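The Case for Keeping Things With Names on Them

By Manikandan Thevar, for the Eltarden Household Forum

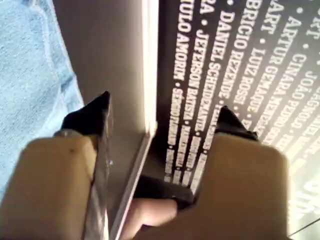 Names in white capitals on a black ground, with faded denim to the left.

Each September the Forum issues guidance to households that are preparing to reduce what they own. The guidance is sensible and widely used. It asks people to sort by use, by condition and by space, and to let go of whatever fails on all three counts. This essay concerns one class of object that the guidance handles badly, and I write it as a member of the panel that approved the current wording.

The class I have in mind is the object printed with a list of names. Most homes hold a few. They include the shirt from a graduating class, the tote bag given to everyone who worked on a festival, the poster from a closing production, and the banner from a plant that has since changed hands. The names are usually set small, in capitals, in long rows with a dot between one person and the next. They are printed in one color because one color is cheap. Few of these objects were made to last, and fewer still are attractive in the ordinary sense.

Under our present guidance almost all of them should go. They are seldom used. Their condition is often poor, as the lettering cracks and the cloth thins. They take up room that a household may need for winter coats. A person who follows our sorting sheet faithfully will place the class shirt in the discard pile within the first hour, and the sheet will offer no reason to take it out again.

I believe the sheet is wrong on this point and should be amended.

The argument usually made for keeping such things is sentimental, and the panel has been right to treat it with care. Sentiment can be attached to anything. A household that keeps all it feels something about will keep nearly everything, and the people who write to us for help are very often those who have tried that approach. If the only thing to be said for an old shirt was that its owner had once been happy in it, I would leave the sheet as it stands.

A list of names is also a record. In many cases it is the only complete one. When the Hirvonen furniture works closed its finishing shop, the firm kept its accounts and its patterns. It did not keep a roll of the 120 people employed there in the final season. That roll had been printed on the back of a work apron, handed out at the farewell supper, and by the time a local history group went looking for it, 14 years later, only two aprons could be found. One had been used to line a dog's bed. The other was in a drawer in Clirkside, folded inside a pair of jeans, and from it the group recovered every name, including those of the temporary staff who appear in no other document.

I do not claim that each printed shirt holds history of that kind. I do claim that the person sorting a closet at four in the afternoon is badly placed to judge. To her it is an ugly garment in the wrong size. She knows who the people are, so the list tells her nothing. Its value lies mainly with readers who were not there, and they are not in the room when the bags are being filled.

There is a further point, and it has to do with fairness. The names that survive easily are the names of those who led. A director is on the program and in the newspaper. A founder is on the building. The long list in small capitals is very often the one place where the rest of the company appears at the same size and in the same type as everyone else. I think of this as a modest form of justice, and I am reluctant to see an advisory body recommend, in effect, that it be put out with the trash.

Three objections were raised when I put this view to the panel, and each deserves a reply.

The first is space. A family with children in four schools and several sports may gather dozens of these items before the youngest leaves home. One correspondent reported 60 of them in a single chest. It would be unreasonable to ask anyone to store that number, and I do not ask it. Where several items carry the same list, one is enough. Where the list is known to be held elsewhere, as with a printed yearbook, none need be kept at all.

The second objection is that a photograph will serve. In principle it will. I have less confidence in the practice. Names that run at a slant, or over a fold, or down into a seam, are easily lost in a hasty picture. The first line comes out clear, the next loses its opening letters, and a third fades before the end of a surname. People take one quick picture, let the object go, and find years afterward that half the list cannot be read. A household that wishes to rely on photographs should lay the piece flat in daylight, take it in sections, and read every section back aloud before parting with the original. Very few of us will go to that trouble. Typing the names out is slower and, in my experience, more dependable – provided that the accents are carried over. An accent left off a family name is an error, and it tends to be copied by everyone who comes after.

The third objection is that people who appear on such lists may not wish to be remembered there. I take this seriously. A name printed for colleagues was not printed for the world, and I would not encourage anyone to post these lists publicly. Keeping an object in a drawer is a different act. It preserves the record and leaves the question of who may see it for later.

My proposal is therefore narrow. The sorting sheet should carry one additional line, placed before the question of use: Does this object list people by name? If it does, the household should set it aside until the rest of the sorting is complete, and then keep one of each list, or copy it in full. The Forum already asks for this kind of pause with letters and legal papers. The Donus storage guide, which many of our readers use alongside our own, makes a similar exception for handwritten recipes, and no one has suggested that its readers are drowning in them.

On the matter of storage I will add only a little. Printed lettering does poorly when it is folded against itself in a warm place. A sheet of plain tissue between the layers is inexpensive and sufficient. Dark cloth should be kept apart from anything pale. Denim is heavy, and a stack of jeans placed on top of old lettering will press creases into it; the jeans belong underneath. A slip of paper giving the place and the occasion should be tucked inside, for the plain reason that a list of names without a heading is very hard to identify once those who wore it have gone.

The panel will take up the wording again before the winter edition goes to print. Members of the Forum who hold a different view are invited to submit it in writing to the office.

Comments

R. from Clirkside
We had the same argument over my father's bowling league shirts. Kept one, gave the rest to my cousin for rags. I did not think to write down which year it was and now none of us can say.

quiltmaker
I respectfully disagree about the tissue. Rolling works much better than folding for anything with print on it, and takes less room in the drawer too.

P.L.
Agree on the accents. My mother's name is missing hers on every single thing she was ever given.

oldprogram
Could the Forum post the current sorting sheet with this article? The link I have is for last year's.

Contact the Forum office | © Eltarden Household Forum. All rights reserved. | Back to top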